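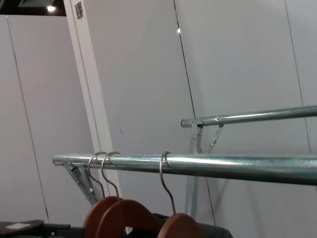 Wooden hangers on the metal rail

Grisham Coat Swap, planning meeting, February 8, 2019

Last fall's swap moved 913 coats, our best yet! Big cheers all round. The kids' table went first, and we want a longer one this time.

Money: $2,970 in hand. Agreed to spend $255 on flyers and tags.
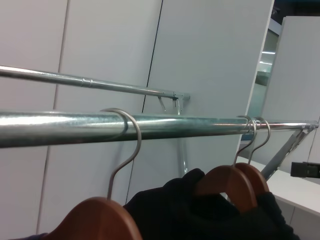 Kang Hall is ours again for September, and the Mivon Street church will take drop-offs (so glad they said yes). More than 34 people have already asked to help. Still open: parking.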